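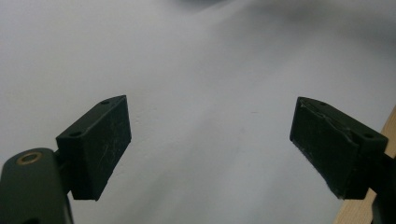

A pale surface, a few smudges. February 2019.

The Nerkport Boat

Missed it by 3 minutes. She could still see it, lights on, going out past the wall with everyone warm inside.

Next one at 11. So. Bench.

The ticket office was shut but the tea hatch wasn't, and the woman in it pushed a cup across without asking. Plista or Dostik? she said.

Plista.

Oh love. Plista boat doesn't go from here in winter. You want the other side. Up the steps, past the fish place, 100 yards, maybe more, I never walk it.

Ran. Bag banging on her hip, tea all down one sleeve. The steps were icy and there were 21 of them, she knew that from being small, she'd had to count them out loud every July with her hand in her mother's hand. Counted them now. Stupid. Got to nineteen and lost her place.

The letter was in her coat. One line, her mother's writing gone big and wobbly. Come if your coming. No kiss, no name. She'd read it on the train and then again on the second train and folded it so many times it was soft as cloth.

Fish place, dark. A cat. The the wind coming straight off the water and into her teeth.

And a boat. Small, ugly, engine going already. A man in a yellow hat with a rope in his hand, looking at her as if she was late, as if he'd been told.

Plista? she shouted.

By way of Dostik, he said. It's slow.

How slow?

He thought about it. You'll see the sun up.

She looked back once, at the town, the hatch, the one lamp over the steps. She could go back down. Ring in the morning, say the boats were off. Her mother would say well, there we are then, and put the phone down, and that would be that for another few years.

Are you getting on, he said.

She threw him the bag. He caught it badly, one strap trailing in the water, and she laughed, first time in days, and jumped.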